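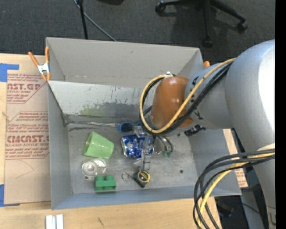
Davoud Tehrani had written in before the visit to say that the drying figures in our last report on Tangen belonged to the old clay, and that anyone comparing them with current brick would be misled. He was right. The works changed pits two years ago, and the red clay it used until then dried faster and shrank less than the yellow clay it uses now. The figures below are all for the yellow clay.

Open day at the Tangen brickworks
November 3, 2018

The works opens its gates to visitors once a year, after the last outdoor stacking of the season. The tour followed the material from the clay store to the kiln exit, then doubled back to the test room, which was added to the route this year. Groups were small enough that questions could be heard over the machinery, except at the extruder.

Clay store

The clay comes in by truck from the Enulska pit and is laid down in long, thin layers in an open-sided shed. It is then cut from the end of the heap, across all the layers at once, so that each bucket load holds a little of every delivery. Homa Ghaffari runs the store. She said the heap should sit through at least one winter before use, and that the present heap had been started in October of last year. Frost breaks up the lumps. In a mild winter more of that work falls to the crusher, and the rollers wear sooner.

Sand is added at the mixer. The works used to buy river sand but now takes a crushed stone sand, which is sharper and costs less to haul. The change made the surface of the brick slightly rougher. Some bricklayers like this for the bond, and some have complained about their gloves.

Extrusion

The mix goes through a vacuum chamber and out of the die as a continuous column, then under a wire cutter. The die is lined with hard metal and is changed when the brick grows beyond tolerance. The column was running a little soft on the day, and the corners were rounding at the cut. The operator brought the water down at the mixer, but the correction takes some time to reach the die, and our group had moved on by then.

Drying

This was the longest stop. Green brick goes into the chambers and stays for 42 hours, with warm air drawn from the cooling end of the kiln. Kohei Sugiyama, who had the schedule pinned up outside the first chamber, went through it line by line. The first part of the cycle is kept very humid on purpose. If the face dries while the core is still wet, the face shrinks and the core does not, and the brick cracks across the middle. Only when shrinkage is nearly complete is the humidity let down and the air speed raised.

The red clay went through in less time. The chambers were sized for it, so drying is now the slowest step in the works and the kiln sometimes waits. A further chamber has been drawn up but not ordered. I asked whether a coarser sand would open up the clay enough to shorten the cycle. It has been tried on one chamber load, and drying improved, but too many bricks failed the frost test afterward.

Kiln

The kiln is a tunnel, gas-fired from the roof, with 51 cars in it when full. A car goes in at one end as another comes out at the other. The seals along the car edges had been replaced over the summer shutdown, and gas use has come down since. The works would not give a figure until it has a full year of readings. The refractory decks on several of the cars were patched, and one waiting outside had been stripped to the steel.

Color is controlled at the back half of the firing zone. With less air the yellow clay goes toward brown, and the works sells this as the Kameo range. The sample wall in the yard has panels of both, built with the same mortar. The brown looked more even to me than it did two years ago.

Test room

Mehrangiz Mazandarani showed water absorption, compressive strength and the frost cabinet. Absorption on the plain yellow brick is 9 percent by weight after soaking, and the aim is to hold it there. The frost cabinet was in use and stayed shut. She did crush a brick for us in the press, behind a screen. Records are kept by kiln car, so a complaint from a building site can be traced back if the pack label has survived. Often it hasn't.

Questions in the yard

Azadeh Ghasemi asked about seconds. Chipped and off-color brick is sold at the gate by the pallet, cash or card, and the works has nearly 300 pallets of it at present, most of it from the first months on the new clay. Buyers need their own transport and straps. Broken fired brick is crushed and goes out as path surfacing; broken green brick returns to the mixer.

Parking was on the gravel beside the Filtov road and was full early. Visitors next year should bring boots, as the clay store floor is not swept for the occasion, and the tour ends at the far gate.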